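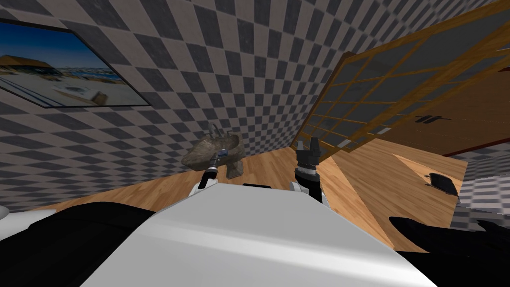

Cleaning around a stone sink with a two-armed robot is a job where I made one expensive mistake and several cheap ones, and I write them down so other households can avoid them. My rule is now to run each new job first on the computer, in a simulated room, and to look at it from above before the real arms move. In the simulated room the basin is not a simple oval. It narrows to a rounded point on the left, the faucet stands up from the back rim, and the glass panel with its wooden bars is behind the fingers of the right gripper. If you only think about the basin, you forget the glass. This was my mistake at home.

What happened in our washroom

In September our robot was wiping the back rim of the sink. The left arm had the cloth and the right arm had no task, so I left it raised with the fingers open. The cloth caught on the faucet. The left arm pulled, the base turned a little to follow it, and the raised right arm turned together with the base. One finger went through a pane of the glass door. I was in the hallway with the stop button in my pocket, which is too far when the thing takes one second.

The glazier, Mrs. Bríd Moriarty, replaced the pane and straightened the frame. With the bent finger the bill was $869. No person was hurt, but my daughter had brushed her teeth there eight minutes before.

Tips for the arm that does nothing

Park the unused arm low and close to the body, with the fingers closed. I was thinking before that a raised arm is out of the way. It is out of the way of the sink only.

Set the base to locked before any wiping. On ours (a Farnach, second hand) the setting is called "follow" and it is on from the factory. Wumpini Laryea from the repair shop in Stondum showed me where it is, three menus down. After each update please look again, ours has gone back to "follow" two times.

Tips for cloths and faucets

Use a small cloth without loops or hanging label. An old cotton T-shirt cut in squares is good, terry towel is bad.

Fold the cloth so that no corner hangs below the fingers.

Wipe the faucet by hand. It takes a moment, and a curved spout is a perfect hook.

Lower the pulling force limit. I keep mine at 700 on the scale of the control panel. The robot will then give up more often, and you will hear the complaint tone more often. I find this acceptable.

For rough stone, do not let the robot press harder to remove a lime mark. The cloth sticks and jumps. Put a wet paper towel on the mark for the night and rub it yourself in the morning. No vinegar on marble or limestone.

Tips for glass and doors

If the door can be opened fully and fixed there, do this first. If it is a fixed panel, keep the body far enough that a straight arm cannot reach it. I put a strip of painter's tape on the floor and the base must stay on the sink side of it.

Pick up small things from the floor before starting. A bottle under the wheel also turns the base – I know this from another day.

Stay where you can see both arms, not only the one which is working.

If glass breaks

Press stop and leave the arms where they are. Do not send the robot to its home position, as I did. It dragged pieces over the floor and the planks have now scratches under the window. Put on shoes, pick up the big pieces with thick gloves, then use damp paper for the small ones. Check the wheels and between the fingers with a lamp. I still found a piece after seven days.

A finger that looks straight can be bent anyway. Close the gripper on a sheet of paper and pull the paper gently. If it comes out at one side only, the finger needs service.

A correction to this page: I wrote before that the stop button holds the arms in all models. Mr. Alcides Cusi has written to me that on his older one the arms sink slowly after stop, so keep your hands from under them and read the manual of your own model.

Last changed Oct 22, 2019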